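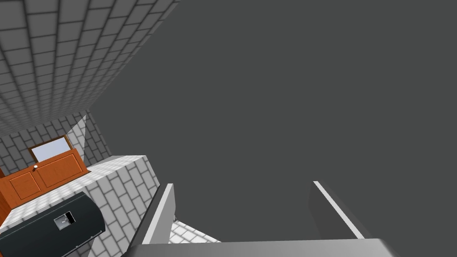
Sim notebook, kitchen task, student team
23rd July

Picked up where Živko Ristić left off. He had the arm loading into the kitchen and the wrist camera publishing, but the wrist pose at reset was wrong. The camera comes up tilted hard over, cabinet and counter way off to the left, fingers open and pointing at plain gray. Nothing to grasp anywhere near them.

Checked the reset file first. Joint 6 was entered in degrees and the loader wants radians. Fixed that, reloaded, same tilt. So there is a second problem. The camera mount has its own rotation in the Rasivell config and I think it gets applied twice, once in the config and once in our launch script. Commented out the one in the script. Have not rerun the full batch yet.

Other things from today:

- Episode length is set to 300 steps. Leave it until reset is sorted.
- Gripper opening is at 85 percent in the config. Živko wants it fully open at the start. I don't mind either way, but it has to match what we submit for the Istitstead round in August.
- The dark gray surface has no texture on it. Ask Hämäläinen whether the texture path is missing or whether it was left plain on purpose. The wall tiles load fine.
- Counter looks too bright to me. Try turning the light down before we record any training data.
- Ran 10 resets with different seeds before touching the script. Same camera angle in all of them, so the seed is not doing it.

To do: rerun with the script change, save a view from the same camera after each reset, then put joint limits back on. I took them off to test and they must not stay off. Config is on the shared drive under Draltetti, branch 2. Please don't edit the old branch.

Print this page | E-mail this page

Recent entries
Gripper closes too early on drawer task
Moving the launch scripts to Draltetti
Notes on camera mounts
Who has the spare controller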